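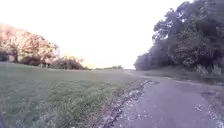
Who fixes the edge of a path?

The woman from Rarus, the paving contractor that looks after the path between the playing field and the trees, says the question is simpler than people make it. I wasn't so sure, and I'm still not, after two hours of walking it with her.

"Asphalt fails from the sides," she said. "The middle is held in place by everything next to it. The edge has grass next to it, and grass doesn't hold anything."

That sounds reasonable. It also sounds like what you would say if your firm had laid the thing. Did Rarus lay it? "No. We took over the maintenance. The original job was done by a company that isn't trading anymore." Convenient, I said. She laughed and said it would be more convenient to have someone to send the bill to.

The bill is the reason I asked for the interview. Rarus has proposed rebuilding 200 yards of edge on the field side, with a compacted stone shoulder to back it up. The neighborhood newsletter called this "long overdue." The price in the proposal is $106 a yard, and it doesn't include the dark patches on the surface, which are listed as a separate item with no figure beside it.

I asked what the patches were. "Some are old repairs. Some are low spots where water sits. You'd have to look at each one."

Had anyone looked at each one?

"Not yet. That's in the second phase."

There is a second phase. It is set for November, which seems a strange month to be studying low spots if you were hoping to lay asphalt in them. She agreed that the weather could push the paving into spring. The study would go ahead either way, and so would the charge for it.

To be fair to her, she didn't oversell the danger. I had expected to hear about broken ankles. "Most people walk down the middle and never notice," she said. "It's bikes I worry about. Two bikes meet, one moves over, and the front wheel drops into loose gravel." How often has that happened? She had no reports on file. She said people don't report falling off bikes, which may be true, and which also can't be checked.

We spent some time on the mowing. Her view is that the mower has done more harm than the frost, because its wheels run along the edge and break off whatever is already cracked. I put this to the man who runs the mowing crew for Alau, and he didn't care for it.

"We mow grass," he said. "If I keep off the edge, they complain it's shaggy. If I go up to the edge, I'm breaking the path. Tell me which one they want and I'll do it."

He thinks the stone shoulder will be full of weeds in two summers and that somebody will then be paid to spray it. When I carried this back to Rarus, the answer was that a shoulder "needs routine attention." The proposal has no line for routine attention.

What would she do if it were her own money? She took a while over that one. "I'd do the worst stretches by hand and leave the rest a year," she said. "But you asked me what I'd do. The proposal answers what they asked for, and they asked for the whole edge."

Comments on the proposal are open until 19th October.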